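Pullum

Pullum is the little pile of Python I use to turn head-camera video of people cooking into something a two-armed planner can chew on. It finds hands, finds the thing in the hands, guesses where on the thing the hands are, and writes out a grasp track. That's the whole job. If you came looking for a policy or a simulator, you want Rollau, which reads the files Pullum writes (Saeed Kazemi keeps it up and answers email faster than I do).

I started it because I was sick of scrubbing through clips on a Friday night marking "left hand on, left hand off" in a spreadsheet. It has grown since then, mostly in directions I didn't plan!

Getting it going

You need Python and a GPU you don't mind hearing. Clone the repo, make a fresh environment, run the install script, then run pullum check. The check command loads the hand model and the object model, pushes a dummy clip through both and prints OK or a long complaint. If you get the long complaint, nine times out of ten it's the video decoder, so reinstall that before you write to me.

After that:

pullum track myclip.mp4 --out tracks/
pullum view tracks/myclip

The viewer opens in a browser tab. Space bar plays, comma and period step one frame, and G hides the grasp arrows, which you will want to do because I made them much too thick and people have gotten used to them.

What comes out

One folder per clip. Inside is hands.json (2 entries per frame, left and right, either of which can be null), objects.json (outline, rough pose, a track id) and grasps.json, where each row says which hand, which object, which part of the object, and how sure we are on a scale from 0 to 100. Anything under 13 gets dropped before it's written. I picked 13 by staring at plots with Parvaneh Nouri for an afternoon and I'm not going to defend it. It's min_conf in the config, change it if you like.

Part names are plain words: handle, rim, lid, knob, body. Left and right are always the wearer's left and right. Please don't flip them in your loader. Somebody did, and we spent most of March chasing a bug in the planner that wasn't in the planner.

Two hands, one object

This was the big piece of work in version 2 and I'm pretty happy with it. The old code gave each hand its own object and then tried to merge them afterward, so a pot with a hand on each side would come out as two half pots drifting apart. Now the object gets solved first and both hands attach to it, with one shared pose. Manouchehr Rahimi wrote the solver. I wrote the part that breaks when you feed it gray video.

Woks are the case I keep going back to. The pose model learned from cookware sitting right side up, and it's very attached to that idea - show it a dark, matte underside and it would cheerfully report a shallow bowl facing the other way, with the handles swapped. The fix was to let the hands vote. If both hands are confidently on loop handles, the line between them pins down one axis, and the rim rivets (when we can find them) help settle which way the opening faces.
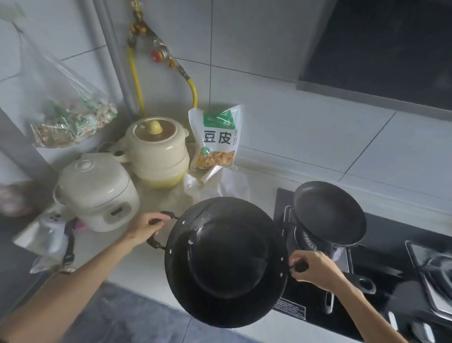

It still costs more time than I'd like, and I'd love to run the vote only when the pose is in doubt. Meinir Yorath has a branch for that called mernitz. It's faster, but it loses the track when a forearm crosses the rim, so I haven't merged it.

Things that go wrong

Black on black is bad. A wok over a frying pan over a dark stove tends to come out as one large object unless you turn on split_dark, which is slow and off by default.

Clear plastic bags confuse the outline step. I have no plan for this. If you do, write to me!

Small lids and big knobs get mixed up. Check them by hand before you train on part names.

Long clips eat memory. Cut them first with pullum chop.

Thanks

Serpil Bayram relabeled the whole handle set after I botched the first pass, and the Mohammadi loader is hers too. Patches are welcome, small ones especially. Run the tests first, and if the viewer test fails on your machine just say so in the patch, it fails on mine too.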